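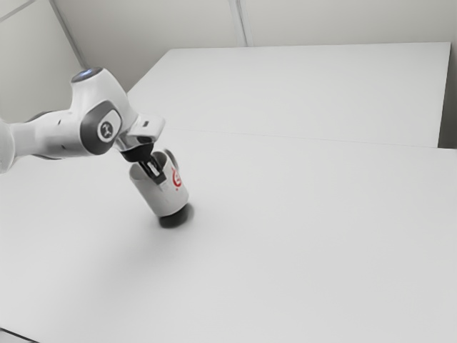

Reading time: 2 min

From April, the group in Kerneck works with a new version of our house rules for simulated manipulation tests, and I was asked to explain the changes in this newsletter. The old version had one weak point which many of you wrote to us about: it did not say clearly when an object counts as "held". Take a mug with two fingers inside the opening and the bottom a little above the table. Is it already lifted, or is it still in the phase of grasping? Under the old text, the team at Primen said yes and the team at Ikum said no, and so their success rates could not be compared.

The new rule is simple. An object is held when its lowest point is 80 mm or more over the table and stays there for 6 seconds of simulated time. If the height is less, the trial is written down as "contact only". This applies also when the mug hangs tilted, and you must measure from the lowest edge of the base and never from the center of the body.

The second change concerns the grasp type. Until now we had one field in the log, with the values "good" and "bad". Please do not use these words anymore. The log now asks where the fingers touch: outside wall, rim from inside, handle, or other. A grasp by the rim is allowed in all tests, but it has to be reported separately, because in simulation the friction at a thin rim is often too kind to us. Leinonen had results which looked excellent until the same grasps were tried with a real cup.

Third, the number of trials. A result that goes into the shared table needs 2,000 trials per object, with the random seeds saved next to the log. Smaller runs are welcome for discussion, only mark them as "draft". The table and wall should stay plain in the basic test. If you want to add other objects or a different light, this is the extended test and it has its own sheet.

Some colleagues asked if old results must be repeated. No, but they keep the label of the old version and will be shown in a separate column.

The full text has 14 pages, and the checklist is on the last one. I know that the section about joint speed limits is still hard to read. We are rewriting it, and remarks on this section are especially useful for us now. Please send them with the page number and, if possible, the log of one trial where the rule gave you a problem.

Contact: the editors, Kerneck | © Kerneck newsletter, all rights reserved | Back to top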